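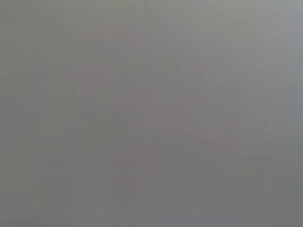 Grey tones, soft focus. Picture: Sedwood

News > Trade and retail > Press releases

Last updated: 2023-12-05

SEDWOOD PAINTS TO OPEN TRIDCOMBE MIXING ROOM THIS MONTH

Tridcombe. Independent paint maker Sedwood will open a mixing room and trade counter on the Yeh Yard estate later in December, its first premises outside the main works. Ten new jobs, seven of them full time. Doors open 7am for trade, 10am for everyone else.

The room will stock the full Sedwood range plus Okura, the new chalky matt for walls and ceilings. Okura comes in one litre and five litre tins. Sample pots at the counter only for now, online to follow in the new year.

Colour matching while you wait. Bring a chip of the old paint, a bit of fabric, a tile, whatever you have got. Bigger than a thumbnail please. Matched recipes are kept on file so the same colour can be mixed again later, and customers can have there recipe printed on a card to take home.

"We have been sending tins to Tridcombe by van for years," said Mayu Hayashi, managing director. "Decorators kept asking when we'd open something closer. Took us a while to find a unit with a loading door we could get a pallet through."

The unit is 2,568 square feet over one floor and was last used as a carpet store. Fitting out has been led by Gilmar Seixas, works manager, with shelving for 1,355 tins on the shop side. Drying racks and the big shaker go in this week.

Ignacio Cabral will run the counter. He joins from the main works, where he looked after trade accounts.

"Trade customers keep their existing account numbers and terms," he said. "Nothing to fill in. Just give your name at the desk."

Part-full tins of leftover emulsion can be dropped off during opening hours for re-use by local groups. No gloss, no woodstain, no rusty lids.

Parking for six vans at the front. Please dont block the tyre place next door.

Opening date to be confirmed to trade customers by email. Interviews with Mayu Hayashi or Ignacio Cabral can be arranged through Su-chen Chien, Sedwood press desk. Product samples avaliable on request.

ENDS

Shares: 7
Comments: 0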